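Open House at the Pick-Up School

The afternoon at Castetti began at 2, with coffee, a badge and a warning about the cables on the carpet. 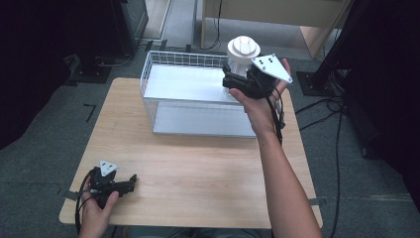
It's slower than my grandmother unloading a dishwasher, came a voice from the back of the tour group, and she stopped to complain about every plate. The guide, who had clearly heard worse, agreed that it was slow. Slow was fine. What they wanted was 1,000 clean examples of small objects being moved by someone who knew what they were doing, and they were a long way short.

Castetti teaches robots by having people do the robots' chores for them. You hold a black gripper in each hand and work at a light wooden table, where a white wire basket does the job of a kitchen, a shop or a stockroom, depending on which client is paying. On our visit the client was Drononora, which hopes to sell a shelf-tidying arm to small stores. The arm itself was not on the tour. It was at the Brosov building across town, having its shoulder looked at.

So we watched a person do it. A white lidded container, held in the black jaws, hung over one end of the basket while the rest of us held our breath. I have been to tennis matches with less tension.

Then came our turn. Visitors were allowed one try each, and I can report that a lifetime of owning fingers is poor preparation. The grippers make you think about your wrists, and then you can't stop. A retired dentist in our group was superb. I was told my attempt would be "kept separately."

The staff record in blocks of 50, then take a break, then do 50 more. The room is plain and carpeted, and the talk in it is mostly about lids. Intarasuk, the software that sorts the good tries from the bad, is apparently very strict about lids – stricter than the client.

The tour ended at a table of cookies, which we picked up by hand.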